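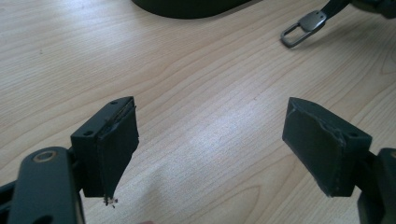 The fingers of one hand-held gripper, open over the work table.

Mastthorpe Community Help: Teaching by Demonstration

Worn gripper pads partway through a set of demonstrations: replace now or finish first?

Posted by Eduardo Rebelo, 27/06/2025

Our department records manual tasks with a pair of hand-held grippers, one in each hand, so that a two-armed robot may later be trained on the same movements. The present task requires the operator to take a ring from a tray, pass it from the left gripper to the right, and hang it on a peg of a small rack. We have completed 61 demonstrations of the set.

During a routine check it was observed that the pads on one gripper no longer match. The right pad has scuffs and small nicks, and its upper edge is ragged and chipped. The left pad is a little worn and has some whitish fibers or debris at its tip. Operators report that the ring occasionally turns in the grip during the transfer. When this happens they correct it with a small movement of the wrist, and these corrections are present in the recordings.

I would be grateful for guidance on the following points.

Should the pads be replaced immediately, or should the set be completed with the existing pads so that all of the recordings share the same contact surface?

If the pads are replaced, are the earlier demonstrations still suitable for training?

Does it matter whether the robot that will perform the task is fitted with new pads? Ours will be.

I should add that the operators do not all hold the grippers in the same manner. One prefers to keep the left palm facing up and to grasp the right gripper from above. The written procedure, which we adapted from the Gononel handbook, is silent on the matter. A view of the station is attached for reference, with the rack toward the back of the board and the tray in front of it.
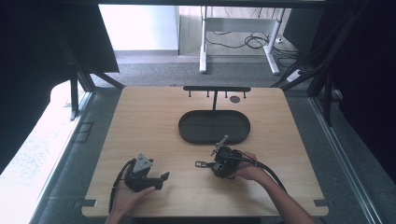 Reply from Ming-te Fu

It is recommended that the pads be replaced before any further recording takes place. Both pads should be changed together, on both grippers, even where only one appears damaged. A new pad facing an old one will usually grip unevenly, and the operator will begin to compensate without being aware of it.

The existing demonstrations need not be discarded. The following procedure has served our laboratory at Lasach well.

Mark every recording with the pad set in use. A single additional field in the log is sufficient.

Review the existing recordings and separate those in which the ring visibly turns. A correction that ends in a successful placement may be of value, as the robot will also encounter a ring that turns. A recording in which the operator pauses at length or grasps a second time should be held apart until the first round of training has been evaluated.

After the change, record 8 demonstrations and compare them with the earlier ones for finger opening at the moment of transfer. New pads are often thicker than worn ones, and the opening value recorded for the same ring will shift. If your software assumes a fixed zero, repeat the finger calibration before the comparison.

With regard to your third point, it does matter. The recordings should be made with the same pad material and shape that the robot will use. Some difference in wear is unavoidable and does little harm.

The fibers should be removed with a dry brush. Solvent should not be used unless the pad supplier has approved it.

Reply from Clifford Charbonneau

Replace them. We waited too long on a similar set and had to record most of it a second time.

The table should also be cleared. A strap with a metal buckle is lying on the wood beyond the gripper in your first picture, along with something dark behind it. Personal items should be stored away from the work surface during recording.

Reply from Elli Laaksonen

I concur with the advice on pads and wish to address the matter of the operator's grip, which may prove the more significant of the two.

A hand-held gripper permits wrist positions that a fixed robot arm may be unable to reach. A palm-up hold on the left side is comfortable for a person, but the resulting path should be tested against the joint limits of your arm before many more recordings are made. Kindly select three recordings from each operator and replay them on the robot at reduced speed with no ring in place. If the arm stops or takes a long detour at the transfer, the hold should be changed and the written procedure amended accordingly.

Cable routing deserves the same attention. In your second picture one cable runs back along the right forearm, while a coiled cable trails from the left gripper past the corner of the board. A cable that pulls on the hand at full reach will alter the path. Operators should confirm before each session that both grippers can reach the farthest peg without tension.

Follow-up from Eduardo Rebelo

I thank all who responded. The pads will be changed on both grippers this week, and the log now carries a field for the pad set. Replays for two of our operators have been scheduled. The palm-up hold is suspended until those results have been reviewed.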